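The Bread Year

The winter Despina Zamfir moved back to Prurkow, the bakery had been shut for two years and people were buying their bread from the van that came up from Cozma at seven in the morning. It was perfectly decent bread, soft and square and wrapped in plastic, and everyone in town said so, usually with a sigh.

She hadn't come home to bake. She had come home because her aunt Ilero had broken a hip on the church steps and needed somebody to carry the firewood, and because Despina, at fifty-three, with her daughter grown and her office job given away to a nephew of the owner, was the only one in the family with nothing on her calendar. She brought one suitcase and a box of books she had been meaning to read since college. She figured she would be there until the lilacs bloomed.

Aunt Ilero was a good patient for four days. On the fifth she sat up in bed and announced that she could not be expected to heal on bread like that, and would Despina please go down to the cellar and bring up the blue crock.

"What's in it?" Despina asked.

"Your grandmother," said her aunt, and then, seeing her face, "Her starter, you goose. Her sourdough."

The crock was behind the potatoes with a plate on top of it and a stone on top of the plate. What was inside was gray and had a skin on it, with a smell somewhere between old apples and nail polish, and Despina carried it up the stairs at arm's length with her head turned to one side. Her aunt took one sniff and looked as pleased as if a cousin had come in from the train.

"Hungry," she said. "Feed her."

So Despina fed her. She fed her rye flour and warm water in the morning, and again at night before she banked the stove, and for a week nothing happened at all except that the kitchen smelled. She would have quit on the third day if it hadn't been for the voice from the bedroom, which could hear a jar lid from two rooms away and wanted to know each time whether there were bubbles. There were not. There were not any bubbles on the sixth day either, and then on the seventh, which was a terrible morning with sleet coming sideways off the Skitari road, Despina came down in her coat and slippers and found that the stuff had climbed out of the crock in the night and was sitting on the counter like it owned the house.

She laughed so loudly that her aunt thought she'd hurt herself.

The first loaf could have propped a door. The second was raw in the middle, and they toasted it and ate it anyway with plum butter, quite a lot of plum butter. Ilero gave instructions from the bed, and they were not the kind you could write down. The dough should feel like an earlobe. The oven was ready when you could hold your hand in it for the length of one Our Father, but no farther than the daily bread. Despina, who had spent twenty years putting figures into columns, bought a scale and a notebook and wrote it all down regardless. 900 grams of flour. Two hands of rye, which she weighed when her aunt wasn't looking. Salt until it seems like enough, then a little more for luck.

By the end of January she had one she wasn't ashamed of, and she took half of it next door, as you do, because the neighbor had shoveled their walk. The neighbor told her sister. The sister came by with eggs and stood in the doorway talking about the weather until she was offered some, and after that there was somebody at the door most mornings, stamping the snow off their boots, with a jar of something or a sack of something, just passing by.

"You ought to charge," said Ilero, who was up on two canes by then and had taken over the good chair by the oven.

"I'm leaving in the spring," said Despina.

"Of course you are," said her aunt. "Charge until then."

The old bakery belonged to the town, and the town, it seemed, was glad to be asked. The lady at the town hall slid the form across and told her the rent was 400 a month with the oven thrown in, and that the roof leaked by the back window but only when it rained. Despina read every line of that form twice. There was a space at the bottom marked "reason for request," and she sat there with the pen over it for so long that the lady got up and made them both tea. 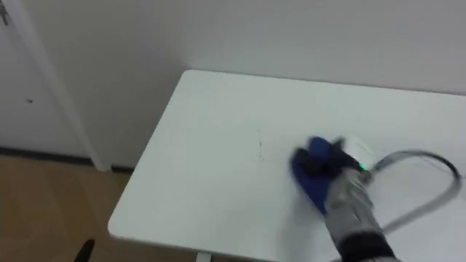
Was the old starter really still alive after all that time in the cellar?

It was, though only just, and what brought it back was a week of rye flour and warm water, morning and night, in a kitchen that never got cold.

That was how Despina explained it, anyway, to the people who asked her across the counter, and they did ask, all through that first spring, while she was wrapping their loaves. Her aunt told it differently. In Ilero's version the starter had been perfectly well all along and had simply been waiting to see who would come down the stairs.

The lilacs bloomed in May and Despina missed them, more or less. She was up at three every day and in bed by eight, and there was flour in her eyebrows and in the hinges of her glasses. On the morning of the summer fair she baked 57 loaves and had sold the last of them before the band had finished tuning up. She walked home past the lilac hedge with the empty baskets on her arm and saw that the flowers had gone brown, and she stood there a minute, thinking that she really ought to send for the rest of her things.

Ilero was at the window with the blue crock in her lap.

"You're late," she called out. "She's hungry, and so am I."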